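To: Members of the Elholm Reuse Network list
From: Beat Eder, Office of the Elholm Reuse Network
Date: 25 Sep 2019
Subject: Re: Data erasure and the revised donation form

Dear members,

The office has received several replies to the March circular. The one quoted below raises the points most often put to us, and it is answered here for the whole list.

> The new form asks the donor to sign for erasure before
> collection. Our school has 87 desktop computers to pass on
> and no technical staff. May we sign if the drives have been
> taken out and kept by us? And does the form cover memory?
> Athanasiadis office, Hedico

A donor who removes and keeps the drives may sign Part B only. Part A is for drives that travel with the computer and must be left blank in such cases. Memory modules hold no records for the purposes of the form. They may be left in place or withdrawn, but the inventory sheet must state which.

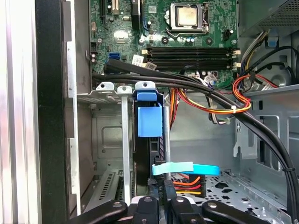

Desktop computer with the side open. Both long memory slots appear empty.

The inventory sheet should carry one line for each computer. Sheets that group several computers on one line will be returned to the sender. Where a serial number cannot be read, please enter the donor's own asset number and initial the entry.

Transport between Hedico and the Etetti depot remains free of charge for loads under 900 kilograms. Heavier loads must be booked as two collections. The depot requires seven working days' notice in either case.
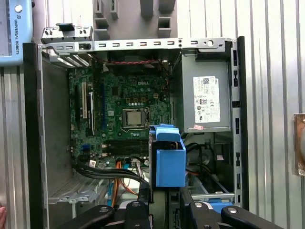

Forms signed under the old wording will be accepted if the collection had already been booked when the circular was sent. All others must be completed again. The reference for the revised form is 2764, and this number should be given in the subject line of any message to the office.

Members who hold erasure certificates from an outside firm should send copies only. Originals are to be kept by the donor.

Yours faithfully,

Beat Eder
Office of the Elholm Reuse Network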